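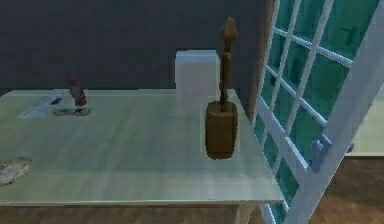 1/ Pesto season thread, because three of you asked and my replies were getting out of hand. I've got more basil than I have counter space and I have Opinions. Mute me now if you're a store-bought household, no hard feelings!

2/ Background: I moved to Jeltcombe two summers ago and the yard came with one raised bed in full sun. I put in basil because it was the only thing left on the rack at the garden center. It loved it there. I've planted it every year since and I've stopped pretending I'll grow anything else in that bed.

3/ Pick in the morning, before the heat gets to it. I'm usually out there by 7 with coffee in the other hand. Pinch right above a pair of leaves and the plant branches. Pull random leaves off the bottom and you get a sad little palm tree (ask me how I know).

4/ If it flowers, it's fine. The leaves get a bit sharper, that's all. Pinch the flowers off and keep going. I leave one plant alone for the bees and it's buzzing all August.

5/ Okay, the pounding question. Yes, I do it by hand when it's just us. Garlic and coarse salt first, until it's a paste. Then pine nuts. Then basil a handful at a time, going around the sides more than straight down. It takes me 20 minutes and my arm complains.

6/ For a crowd I use the food processor and I don't feel bad about it. Put the bowl and blade in the freezer first so the basil doesn't get warm and go dark. Short pulses. Stop before you think you should.

7/ Cheese goes in last, by spoon, always. If you're freezing it, leave the cheese out completely and stir it in once it thaws. I ruined a whole batch my first year learning this one. Grainy, gray, ate it anyway.

8/ Pine nuts are pricey and I've switched to walnuts for weeknights. Toast them, rub the skins off in a dish towel, let them cool all the way. Sunflower seeds work too if somebody at your table can't do nuts. Almonds I found kind of chalky – your mileage may vary.

9/ Somebody asked about oil. I get the big tin from Carbone, the deli on the corner by the post office. It's mild, it's not fancy, and the fancy peppery stuff bullies the basil. Save that for tomatoes.

10/ Freezing: ice cube trays, thin layer of oil on top, pop them out the next day and bag them. I had 84 cubes put away by the end of last summer and we ran out in February. Going bigger this year. My freezer is not ready.

11/ Pasta water!! Save a mug of it before you drain. Loosen the pesto in the serving bowl with a splash or two, then add the pasta. Never put pesto in the hot pan, it goes muddy and tastes cooked.

12/ Other places it goes in our house: on fried eggs, under the cheese in a grilled cheese, stirred into white beans, on corn. The corn one got me 5 recipe requests at the Sturkness block potluck, and it's just corn and pesto and lime.

13/ Still figuring out: lemon basil. I've got two plants of it and it makes a strange pesto, sort of like dish soap if you overdo it. Half and half with parsley was better. If you've got a trick, tell me, I'm listening.

14/ Going back out to water before it gets dark. Will post the white bean thing tomorrow if I remember to write down amounts this time.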